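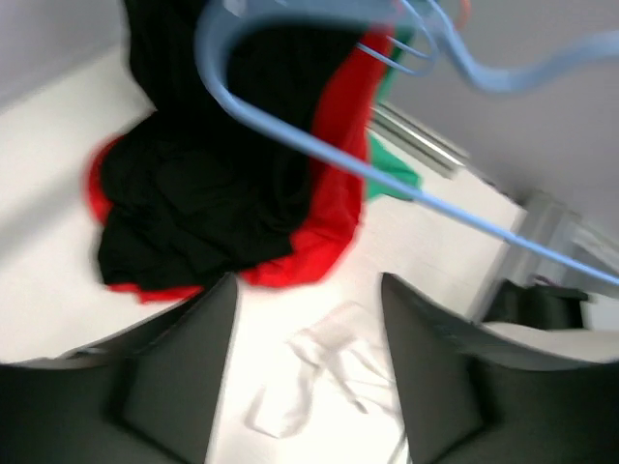
Black on red with a bit of green peeking out, and those pale blue hangers I can't get enough of.

I have been on a hanging-up kick all month and I'm going to tell you all about it, because it has cheered me up no end! March is when I usually turn out the wardrobe anyway, and this year I decided that everything foldable that could go on a hanger WOULD go on a hanger. Jumpers are excused (shoulder bumps, we've all been there) and so are pyjamas.

Let's start with colour. I used to sort by type, so tops with tops, trousers with trousers, and every morning I'd be flicking through a long row of who knows what. Then my friend Serpil Aydoğan came to stay and told me to forget all that and go by colour. Red next to green next to black, great big blocks of it. I was doubtful for all of one evening. It looks so cheerful! A red thing beside a green thing makes both of them look brighter, and black, which I own far too much of, stops being a gloomy lump at one end if you put it next to something loud.

Next, the hangers. I do love a plastic one in a soft colour. The wooden sort are handsome but they're thick, and my rail at home is only 82 cm long, so every bit of width matters. The pale blue plastic kind are slim and smooth, and a neck hole slides over them without a fight. My one grumble is that slippery fabrics slide straight off again. I've tried elastic bands round the ends (works, looks awful) and I've tried little felt pads from Brorkel, which came in a pack of 2 when I plainly needed a bucketful.

Now, the heap. I'm a great believer in the heap! Get the lot down in one place, hangers and all, and then pick one thing up at a time. If you try to tidy along the rail you just shuffle the same clothes left and right and feel busy. With a heap you've got to make a decision about each one, and it's surprisingly good fun with the radio on.

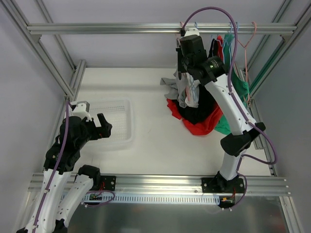
Red at the bottom, black in the middle, light grey on top, and the green still hanging on at the back.

I go lightest things first, so in a pile like that the grey would be up before anything else. Anything that has half slipped and is trailing on the floor gets put straight before I touch the rest, otherwise I tread on it. Then shoulders on, front facing left, hook pointing away from me. Serpil does hers with the hooks towards her and we have agreed not to discuss it further.

A few bits left to sort out at my end. I still want a second rail for coats, and I've got my eye on a lovely plain one called the Pluvska if it ever comes back in stock. Scarves are next, and I haven't a clue what to do with them, so if you've got a clever way of hanging scarves please leave me a comment!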